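Trallthorpe Help > Two-arm setups > Faults

Left gripper lets go halfway through the second fold
Asked Aug 20, 2026

Hi all! I love this machine, I really do. We've had a two-arm T-shirt folding cell going since February (Naltuvis arms, Iretti controller, white table) and watching it square up a shirt still makes my day. But it has picked up a fault and I'm stumped.

Both grippers take their corners fine. Then, as the arms carry the edge over, the left one opens by itself. No crash, no noise, it just lets go, and the right arm keeps pulling and drags the shirt off toward its own side. The log says "code 568, joint current" and then the left arm sulks until I power cycle it. It did 200 shirts without a hiccup before this started!
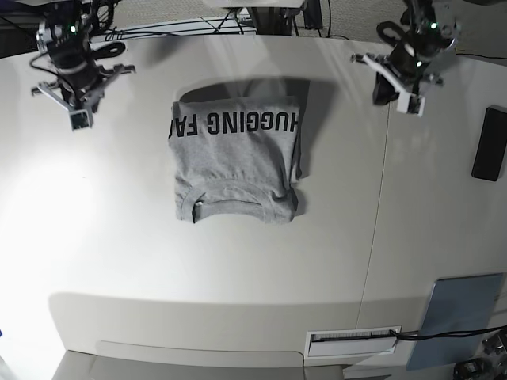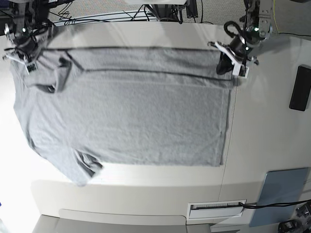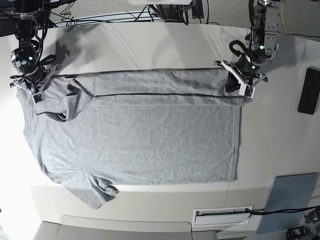 It's only on heavy cotton tees. Thin ones go through perfectly every time. I've swapped the finger pads, tightened the wrist and re-homed both arms. What worries me more is the power cycle part, as I have to reach in near the right arm while it's still holding torque. Any ideas very welcome!

Answer 1 (accepted)
Great project, and a very fixable fault! 568 on the Iretti is the overcurrent trip, and the gripper motor goes limp when it fires. Two fingers squeezing a thick double layer never reach their closed position, so the motor keeps pushing until it trips. Set the close target a little wider for heavy shirts and drop the holding current to 4 on the gripper joint only (mine was at 5). Then check the cable at the left wrist. If the loop is pulled tight when the arm swings across, the connector can work loose and give the same code.

And please stop reaching in! Wire the e-stop so one press cuts both arms, and have the script stop the right arm whenever the left one faults. It's a few lines and so worth it.

Answer 2
had this on a Verbeke arm, different code though. new power supply fixed it

Comment from asker
Wider close target did it, heavy tees all afternoon and no drops!! Cable looked OK. Doing the e-stop wiring next, thank you!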